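How a Brick Is Made
A page for young readers, from the Zikis brick works
Text: Edit Szalai

Look at the wall of your school. Maybe it is made of bricks. Each brick was one time soft mud that you could press with your thumb. How did it become so hard that it can carry a roof? I work in a brick factory, and children who visit us ask me this very often, so I wrote it down.

It begins with clay

Clay is a kind of earth. The pieces in it are so small that you can't see them one by one. When clay is wet, these pieces slide over each other, and you can give the clay any form you want. When it dries, it keeps the form.

Our clay comes from a pit near the village. A big digger takes it out in October, before the ground freezes, and puts it in a long hill beside the factory. There it stays the whole winter. Rain goes into it and frost breaks the big lumps. We say that the clay is sleeping. After the sleep it is much easier to work with.

Mixing and crushing

Clay from the ground has stones and roots inside. A stone in a brick is a bad thing, because the brick can crack around it. So the clay goes between two heavy steel rollers, and they crush everything small. Then we add some sand and water. Too much water, and the brick falls down like a tired cake. Too little, and it breaks in the corners.

The old mixing machine has the name Mukex painted on the side. Visitors think it is the name of a dog. It is very loud, and everybody near it wears ear protection.

Cutting

Do you know the toy that presses play dough out through a little window? Our press does the same, only much bigger. The clay comes out as one long, smooth bar. Then thin wires come down and cut the bar, like you cut cheese. Now we have bricks, but they are still soft. We call them green bricks. They are not green in color. Green here means "not ready," the same as a green banana.

Some bricks have holes through them. The holes make the brick lighter, and the heat of the kiln can go inside more easily.

Drying

A green brick has a lot of water in it. If we put it directly in the fire, the water would turn to steam very fast and the brick could burst. So the bricks must first wait in a warm room with moving air. In our factory they wait 3 days. In this time they become a little smaller, so the cutting wires must make them a bit too big from the beginning.

Into the kiln

A kiln is a very big oven. You say it "kill" or "kiln," both are correct. Ours is a tunnel, and it is 95 meters long. The bricks ride through it on wagons, slowly, slower than a snail that is in no hurry. In the first part they get warm. In the middle is the fire, much hotter than the oven in your kitchen. In the last part they cool down.

In the fire the small pieces of clay melt together a little at their edges and they never come apart again. This is why you can make mud from dry clay if you add water, but you can't make mud from a brick.

One wagon carries 470 bricks. When it comes out, we take one brick and hit it softly with another one. A good brick rings. A cracked brick makes a dull sound, like knocking on a wet box.

Why are bricks red?

There is iron in many clays. In the fire the iron joins with the oxygen from the air and becomes red, a little like rust on an old bicycle. If the clay has a lot of lime in it, the bricks can come out yellow. The Orbán house at the end of our street has both colors, in stripes.

A small thing to do

Ask an adult to help you find some clay, for example from an art shop. Make two little bricks. Put sand in one and no sand in the other. Let them dry on a shelf for one week. Which one has more cracks? Write it down and draw it.

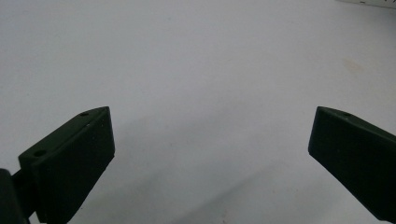

Why do builders not put the bricks exactly one above the other?
If all the joints stand in one line, a crack can run straight down the wall. When each brick sits over the joint between two bricks below, the weight is shared and the wall holds together better.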